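4.2 Does folding save space?

Household manuals repeat that a folded shirt takes up less room than a crumpled one. We doubt the claim holds as widely as it is made. The Ngcobo survey, often cited for it, asked 224 households how full their drawers felt, and a feeling of fullness tells us little about volume. Of the 51 homes that said folding had helped, up to 40 had also thrown clothes out that September. The survey's authors treat this as a minor point. We don't see how it can be.

Thick checked shirts are a harder case still. Printed lettering and stitched flaps add layers that have to go somewhere, and a bunched garment (Figure 2) may press down in a full drawer about as far as a folded one. 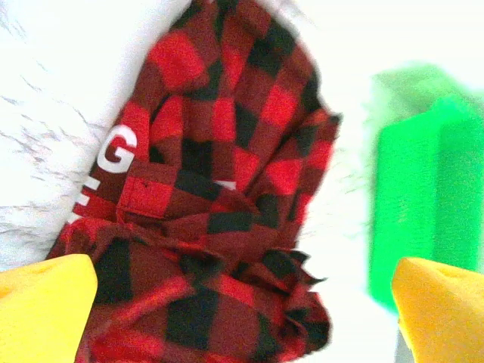 Figure 2. Red-and-black plaid garment, bunched, with part of its white lettering hidden in the folds.

Marina Nikolaidis objects that volume was never the point, and that people fold so they can find things. That may be so, but it is a different claim and the survey did not test it.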